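Ticket 713: right gripper stops before it is closed
Opened by: Silvan Aigner
Status: open

Since the update in March, the right arm on my Stelby bench does not close its gripper fully. It stops 9 mm too early and the log says "limit reached". The left arm runs the same script without error.

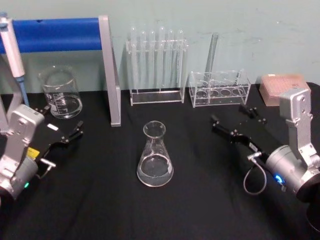 Both arms at the bench, right gripper open.

06/04/2018: I changed the cable of the right gripper. Same result after 7 tries.

Next I will load the old settings file again. Does somebody know if the limit value is stored in the joint or in the script?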